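Laundry Sorting Project: Gallery
Maststead Robotics Club
Posted Sunday, January 9, 2022

The plan, as pitched to us, is that a robot will learn to put clothes in a bin if enough people show it how. I signed up in the autumn mostly to argue with that. I'm still arguing, but I've also done more of the demonstrations than I meant to, so make of that what you like. Our target is 400 before the Gondcombe open day in April. We passed 200 just before the break, and I wouldn't call all of those good ones.

Pictures are from the work table. Click for larger. 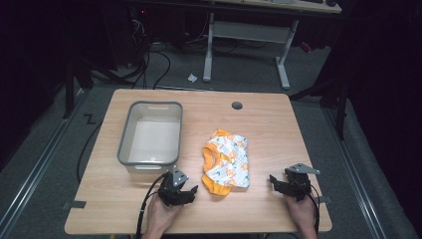

One small garment, one bin, a gripper in each hand.

Children's clothes are harder than they look on the project plan. A stiff towel more or less tells you where to grab it. A little top with stretchy trim bunches up however it likes, and two people in the club will go for two different corners. Whether a computer can make sense of us disagreeing is a question I've asked three times at meetings. The reply so far has been "more data".

We start every go with the garment dropped in a heap. I think that's fair. I'd also like to see it tried with a sock under the garment, but I was told to wait.

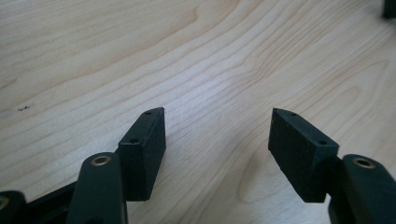 Some 30 hours of club time have gone into arguing about fingers, and I don't regret my share of it. The Nukberg drawings we started from assumed you'd be picking up blocks, and cloth isn't a block. My own view is that we should settle the fingers before recording anything else, otherwise the first half of the set shows one tool and the second half another. The flat black pads are all very well for pinching a fold, but set that wide apart they ask a lot of whoever is steering them on to a thin hem. The linkage with the brass bushings I have no complaint about. I'd like 2 versions of the pad tested side by side, and the results written down this time.

More pictures once we've been through the Hlongwane notes on grip force, which I haven't finished reading and don't entirely believe.

Back to all galleries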